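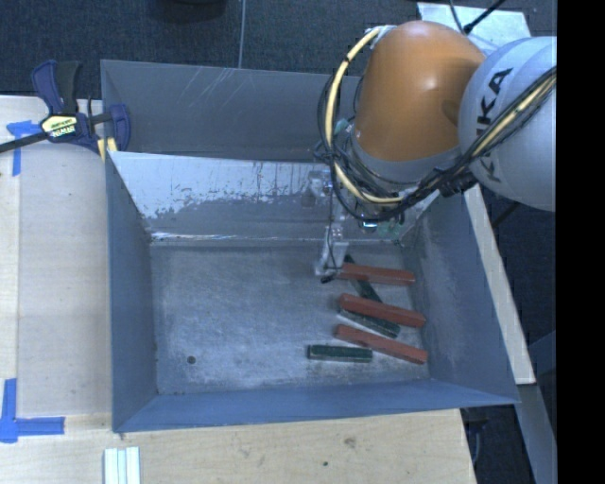 The KUKA over the bin, with red and green blocks for the picking tests.

Workshop notes: the bin-picking build

The arm in the back half of the Fortin workshop has been bolted down since July, and several members have asked what it is for. It is a bin-picking build. The goal is to have the arm take parts out of a metal bin, one at a time, and set them down on the table next to it in a known position. Rasha Twal started the project and does most of the programming. The rest of us help with wiring, brackets and moving heavy things.

The arm came secondhand through Pranderari, which was clearing out a training room. We paid $2,000 for the arm and controller together and collected them ourselves. The gripper is our own work. The fingers are on their fourth version. The first three were too thick to get between two blocks lying side by side, and the third also flexed when it closed. The present ones are slimmer and have held up so far.

For parts we use long rectangular blocks in two colors, red and dark green. They are easy to make more of, and they pile up across each other in a way that gives the software something to work on. A block on the floor of the bin by itself is a simple pick. A block with another one lying over it is harder, and the program has to decide which one to lift first. Rasha's current version, which she calls Umis, always goes for whatever it thinks is on top and checks again after each pick.

The bin is an old one from Peltosside and it shows. The sloping panel at the back has a worn, flaky coating, and the shiny patches gave the vision software trouble for a while. We thought about painting the whole inside matte gray. In the end Rasha changed the threshold settings and left the metal alone.

Please do not move the bin. It is held with a bar clamp at the corner, and there is blue tape on the work surface to the left of it. If the bin has to come out for any reason, line it up with the tape when you put it back and leave a note on the board. A shift of a quarter inch is enough to make the fingers hit the wall.

Results so far: in the last long run the arm made 531 pick attempts and missed 56 of them. Most of the misses were near the walls, where the gripper has to come in at an angle and there is not much room for the bracket. Blocks crossed over each other did better than we expected. Each pick takes up to 4 seconds longer than we would like, mostly because the arm backs all the way out before it moves sideways.

Next jobs are a shorter bracket for the gripper and some proper cable routing. The cables loop around the joint at the moment and need to be tied in closer – they have caught once, and one connector had to be replaced. If you have spare cable sleeve or hook-and-loop straps, leave them in the tray marked for the arm.

When the arm is powered up, stay on the table side of the yellow line and ask before reaching into the bin. Rasha is usually in after 6 p.m. and is glad to show people how it runs.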